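# Somebody still has to open the bag

I spent 13 years on the packing line at Sundon, and for most of them the hardest part of the job was a canvas bag. You wouldn't think so. The bag has one task in life, and a four-year-old can get it open. But do it up to 2000 times between clocking in and clocking out and your thumbs start sending you letters of complaint.

So when management announced in February that Hotholm would be supplying arms to open and hold the bags, I expected cheering. What we got was a meeting with muffins. I have learned to fear muffins. The slide said we'd be "freed for higher-value tasks." A man at the back asked what those were, and was told they were being identified.

They're still being identified. Meanwhile the arms go at it, one on each side, and I'll admit I've stood there through a whole coffee break watching. They're polite about it, like two waiters with one tablecloth.

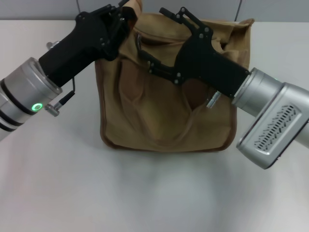
Surachet Luangrath told me I was being sentimental about a sore thumb. His hands hurt less than they have in years, he said, and if the company wanted to buy a machine for every miserable thing he did before lunch, he'd carry it in from the truck himself. What bothered him was the pay grade. Bag opening was on the list of skills that got you bumped up. Take it off the list, and the new people start lower and stay there longer.

I had no answer to that, so I ate his muffin.

He's right about the list, though. We argue over whether the machine is clever, and the real change gets typed up in an office by someone who has never met a bag. Two of us now mind the station where seven used to stand. The other five went to Furham, a longer drive for the same money, and I haven't heard any of them call it higher value.

I don't want the old job back. I want the thumbs I had before it, and I'd like some of what the arms save to turn up in an envelope with my name on it. Failing that, put the skills list back the way it was – and let the people who work the line write the next one.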